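Packing and Shipping > Small Shop Talk
Thread: Clear film and wooden sticks, how are you wrapping these by hand?

tansyhill
Member
Posts: 300

I sell plant marker kits and I'm redoing how they get packed. Each kit has ten flat wooden sticks, a pencil and a card. Up to now the sticks went into the box with a paper band around them. The band slides off in shipping and the sticks end up all over the box, and the corners come out scuffed. I want to go to a clear wrap so the buyer can see the wood and nothing moves.

I bought a roll of clear film from Lurton and tried it on single sticks first, then on bundles. The film clings to itself before I get it around the end of the stick. If I start from the middle and fold the ends in, I get a fat lump at each end. If I start from one end and roll, the film drifts sideways and by the third turn it's a cone.
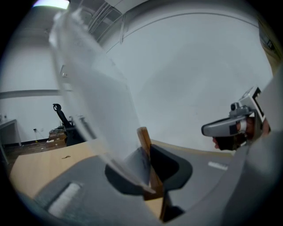 What I've settled on so far is pinching the film low against the stick and pulling the rest up and away before I turn it. That keeps the first fold tight. It is slow though, and I can't see myself doing a full month of orders that way in October.

So, questions. Is there a heavier film that doesn't grab itself so much? Should I be using bags instead? And does anybody wrap on bare wood, or do you put something down first?

pocketlathe
Senior Member
Posts: 1841

Bags. I did film for a year and would not go back to it for anything long and thin. Get flat sleeves with the flap, cut for the length you need, drop the bundle in, fold the flap over. You can get the Lurton ones in packs of 10 to try the size before you order a case.

Film is good for odd shapes. A stick isn't an odd shape.

greenbench
Member

I disagree with that, at least for bundles. Sleeves leave air around the sticks and they rattle. Film holds them flat against each other. The trick is to band the bundle first with one narrow strip of paper, then wrap. You aren't asking the film to hold the sticks together, only to cover them.

For the clinging, cut all your pieces ahead of time and hang them over the edge of a desk or a shelf by one corner. Film that has been hanging for a while is easier to handle than film straight off the roll.

pocketlathe

They only rattle if the sleeve is too wide. Measure the bundle, not the single stick.

tansyhill

Thanks both. I measured the single stick, so that explains the samples I had from Calvo last spring. I thought they just ran large.

greenbench, how long is each piece you cut? Mine are about a forearm and I suspect that's too much.

greenbench

Way too much. Once around the bundle plus the width of two fingers. Anything past that is what is bunching up at your ends. Trim the sides so you have a thumb's width past each end of the stick, fold that in before the last half turn, and the final turn covers it.

marlo_packs
Member

Question about the workspace, because nobody has answered that part. I wrap on a bare wood table and like it. Film slides on it and I can get a fingernail under the edge. I tried a cutting mat and the film stuck to the mat, and I tried a towel and got lint on everything. Wipe the wood down first, let it dry, and keep it clear of crumbs and scraps, since every speck shows through clear film.

What height is your table? I had mine too low and my shoulders gave up before my hands did.

tansyhill

Mine is a Brellus square table with a pale top, regular desk height. I sit at it with an ordinary office chair. There's a second chair on the far side for when my sister comes over to help with the holiday orders, but she prefers the white desk by the wall so she can spread the boxes out.

I cleared everything off on Saturday and did a test run with only what I needed in front of me at each step. I used to have the tape, film, sticks, cards and boxes all out together and I kept setting the film down on top of the cards.
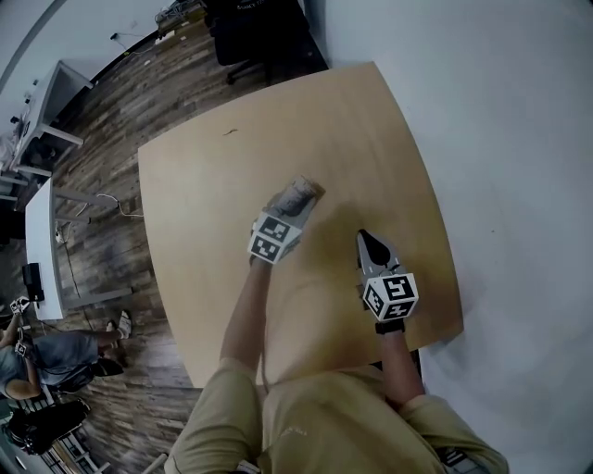 The order I tried was sticks first, all of them, banded and stacked in a tray on the desk. Then film. Then labels. Before, I was finishing one kit from start to end and then starting the next one, and I think the switching was costing me more time than the wrapping. I got through 10 bundles without having to redo any, so I'm calling that progress. They aren't all pretty.

The part I still don't like is closing the film at the end. I've used a dot sticker and it peels at the edge after a day or so.

pocketlathe

Dot stickers peel because the seam is pushing up under them. Put the seam on the flat side of the bundle and run the sticker across it, don't center it on the corner.

Or use a sleeve, where there is no seam.

marlo_packs

Disagree on doing all of one step first. I get bored and sloppy by the end of a stack. I do small trays and take each tray all the way through to boxed. It also means if the phone rings I have finished kits and not a pile of half-wrapped ones.

greenbench

Same here on small trays. But I do the cutting in one go, always. Cutting film is the one job where stopping and starting makes the pieces come out different lengths.

On closing, try a strip of clear tape as wide as a pencil, with one end folded under so the buyer has a tab to pull. People do thank you for the tab. I had a customer write to say she had to take scissors to the old version and cut into one of the sticks.

quietquarry
New Member

Jumping in to say something different - have you thought about skipping plastic? I pack wooden spreaders and went to a glassine envelope from Flanis. It's see-through enough to tell what is inside. It costs more per piece but I save on time, and my buyers asked for it. It doesn't cling and you can write on it.

pocketlathe

Glassine is fine until it gets damp. It wrinkles. If your boxes sit on a porch you'll hear about it.

quietquarry

Mine go in a mailer with a liner and I haven't had one come back wrinkled. Depends where you ship, I guess.

tansyhill

I like the glassine idea for the gift sets because those have a ribbon anyway. For the regular kits I want people to see the grain, and the pencil too.

I cut the film shorter last night like greenbench said and it made more difference than anything else. The ends fold flat now. Tape with a tab works. I'm going to order one pack of sleeves in the right width this time and do half and half for a couple of weeks, and see which ones arrive looking better. I'll mail a few to myself.

marlo_packs

Mail some to somebody a few states away too. Anything I send to myself gets carried across town and looks great.

greenbench

Put a bundle in with the seam up and one with the seam down while you're at it. I've been arguing with myself over that one for a long time and would like to know.

tansyhill

Will do. Sleeves are ordered. I'll post when the first batch gets where it's going.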